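Lovely Sebastian
Started sorting the play food for the Prudham toy library in February. One crate, 74 pieces, all plastic fruit and veg.

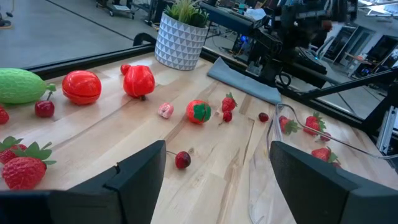
Strawberries go missing more than anything else we lend. The cherries are nearly as bad, being so small, so I'm putting them in a zip bag from now on. The big red pepper and the tomato can go straight in the box.

Lesolik boxes hold up to 9 pieces with the lid shut. 3 done so far.

Will do the play tins after tea.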